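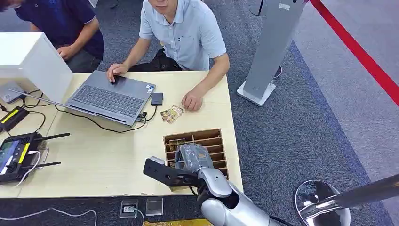 Lokoner arm review: four months of sorting spare parts kits

Posted in Workshop and Warehouse

I pack spare parts kits at Catero, a small mail-order outfit in Soltalard, and I have been wanting to write about the Lokoner arm since the day Ha-neul Joo got it to pick up a bag of washers without dropping it. I love this thing. It also has faults, and I'll get to those.

What we use it for

Every kit we ship starts as a wrapped packet that has to go into the right slot of a cardboard divider box. A divider full of packets goes to the packing bench, and from there into the mail. Before the arm, two of us did the slotting by hand, all morning, and on a heavy day that was 1,000 packets. I was good at it, but my neck hated it.

Now the arm takes the packet, carries it over the divider and lets go above the slot. That picture at the top is the move I still stop to watch: crinkly clear wrap with a bit of yellow showing through, right over those skinny compartments. Clear plastic is miserable stuff for a machine to grip (it slides, it folds, it catches the light) and ours copes far better than I expected.

Setup

Hwa-young Um did most of it from a laptop at the same table as the arm. Teaching it a new divider takes her 40 minutes, a bit less if the slots are all one width. I learned to do it myself in November, and I'm no programmer! You guide the arm to the corner slots, save each position, and it works out the ones in between. The screens are plain and the words on them are ordinary words, which I can't say for our label printer.

Keep your cables tidy, though. Ours were all over the tabletop for the first few weeks.

How the work changed

I was nervous, and so was Colm Breathnach, who has been slotting packets longer than anyone. We asked straight out whether hours would be cut. They weren't, but the day did get rearranged. Colm checks finished dividers and handles the odd shapes the arm won't take. I moved over to returns, where I get to open things up and find out what went wrong, and I like that a lot more. We swap after lunch so neither of us forgets the other job.

One thing I do miss is the talking. Two people slotting side by side chat all morning, and now Colm is at one end and I'm at the other. We've taken to having coffee together at ten, arm paused.

What I'd change

Very soft packets still fold over the edge of a slot. Out of 100 we have to straighten a few by hand, and somebody needs to be near enough to notice. It's also slower than Colm on a good day, and he will tell you so. And I wish the stop sound were louder, because with the radio on I have missed it more than once.

Would I want it again?

Yes, in a heartbeat. If your packets are mostly one size and your people get a say in what they do with the freed-up time, try one. Ask for a trial with your own packets, the worst ones you have. We sent 12 of our floppiest, and watching those go in was what won Colm over.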